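**Unit 2: Ruth in the field**

Reading for this session: Ruth, all four chapters. It takes less than half an hour. Class runs 90 minutes, and we start with chapter 2.

Ruth is a Moabite. The book repeats the word even when we already know it, and the foreman uses it when Boaz asks who she is. Keep Deuteronomy 23:3 open beside you, where Moabites are barred from the assembly. The book never mentions that law.

## Gleaning

The rule is in Leviticus 19:9 and again in Deuteronomy 24. Owners leave the edges of the field and whatever the reapers drop. The poor, the stranger, the widow and the orphan may take it. Ruth is a widow, a stranger and poor, yet she still talks of finding favor before she goes out. Mark the verse.

Boaz goes past the rule. He tells his men to pull stalks from the bundles and leave them for her (2:16). By evening she has an ephah of barley, a large amount for one day, and she carries it back to town along with what was left of her lunch.
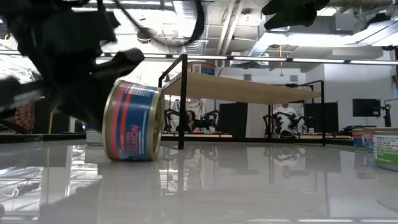
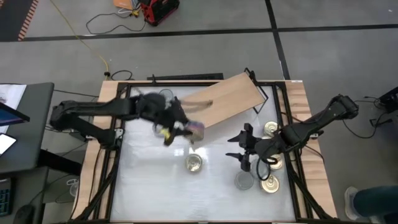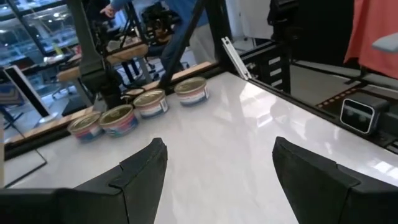 Napaporn Thaweesak objected in December that we read Boaz too kindly. He orders his men not to touch Ruth, she said, and that means the field was dangerous and he knew it. Naomi says much the same in 2:22. Bring a response to this, one paragraph, with verses.

## The threshing floor

Chapter 3 is harder. "Feet" in 3:4 may be a polite word for something else, and translators handle it differently — compare two versions before class. Note who gives instructions and who changes them. Naomi says Boaz will tell Ruth what to do. At 3:9 Ruth tells him.

## For discussion

- Why do the neighbors say in 4:17 that a son is born to Naomi?
- Ruth has no lines in chapter 4. Does that matter?
- What happens to Orpah in later retellings?

Signe Hägglund has the sign-up sheet for short talks. Talks are 9 minutes, including questions.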